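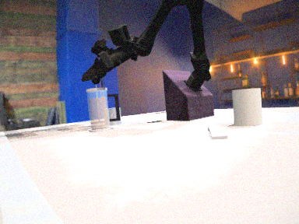 Figure 3. The arm over the table in our simulated room, with the cup, the purple block and the white cylinder set out in a loose row.

Categories: Workshop Builds, Open Hardware, Papers
14 shares | 3 comments

4. Rehearsing the build in simulation

We wanted the Temba arm to live in the Gondcombe workshop, where members share one long bench and a single power strip, and we wanted it to learn its reaches before it had a bench at all. So we built the room first! Ebise Woldegiorgis modeled the table and the space around it over a few evenings in October, and she went well past what the experiment strictly needed (there are bottles on the shelves, with little warm lights). We are very glad she did. A plain gray room is easy on a vision system, and a shared workshop never looks like one.

The objects on the table (Figure 3) are simple shapes, chosen so that any member could make or find a real match at home. The cup is translucent with a blue rim. The block is a muted violet close to the color of the wall behind it, and the flat tile is white on a nearly white tabletop. Both pairings are hard cases for the detector, and we kept them in on purpose.

Each trial began with the objects shifted by hand-written rules and ended when the arm reached its target pose or 20 seconds ran out. We ran 179 trials with the settings listed in Section 3. The arm reached its target in 153 of them, which delighted us, as the controller runs on a laptop Rehema Mfinanga had retired from her kitchen. Most of the misses involved the tile. The detector merged it with the tabletop, and the planner then aimed for a point slightly above the surface and waited there until time was up.

Dalia Toom suggested adding 10 lighting variants, from dim evening to harsh noon, and we think this is the most promising thing to try next. Her first version of the lighting script is already in the Sendimeo folder with the meshes and the joint limits. Anyone with a free weekend and a modest graphics card can load it, move the objects and send us their logs. We would love to see them!

Section 5 covers the printed joints and the wiring.

This site uses cookies to remember your reading settings. Accept | Manage choices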